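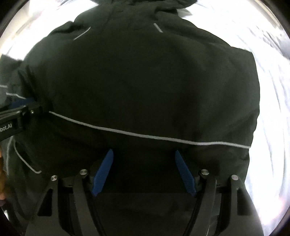
Fig. 1. Hooded jacket on a white sheet, first gripper open over the garment, second gripper at the left.

Lab Handout 2: Missed Grasps on Dark Garments
Instructor: Zlata Shevchuk
Drillthorpe Manipulation Lab, Feb 19, 2018

1. Background

The folding policy from last term was trained on 354 demonstrations, nearly all of them with light shirts and towels. During the December trials on dark outerwear it closed on empty air, or closed late with the fingertips driven into the sheet. Syahrul Nair logged 41 such events before the trials were stopped. One of them bent a finger mount.

2. Fault description

The controller estimates fabric height from image texture and shading. A matte black panel gives it very little of either. The jacket in Fig. 1 has faint wrinkles and shallow puckers, but the strongest edges in view belong to the light gray reflective piping. The estimator locks onto the piping and interpolates across the dark areas between strips. In our logs the height error was up to 2 cm, enough for the fingers to pass above a fold.

A second error comes from the lens. Near the edge of the view, straight seams bend. The long seam across the middle of the jacket sweeps down and then turns up at its right end, and the tracker read curves of this kind as a raised hem. Tarigan's undistortion step corrects most of it, but was switched off in the Taltach build to save time per cycle.

3. Why the safety stop did not trigger

The stop watches motor current. A missed grasp draws almost none, so the controller reported success and went on to the lift. With two grippers on one garment the result is worse: one side lifts, the other does not, and the cloth drags sideways under load.

4. Interim rules for the bench

Undistortion stays on for all runs.
Closing speed is limited to the low setting for black or charcoal fabric.
Hands stay clear of both grippers once the lift command is armed.
A close with no rise in current is logged as a fault — the lift is blocked until the operator resets.

5. Exercises

5.1 Derive the minimum current threshold that separates a single layer of jacket fabric from no fabric. Use the Setiawan log set.
5.2 Propose a height check that does not depend on piping or other trim. State its failure cases.
5.3 Skye Tosh suggested a brighter side light. Estimate its effect on the sheet, parts of which are already close to overexposed.

Reports go to Prasetyo Hutapea before the next lab session.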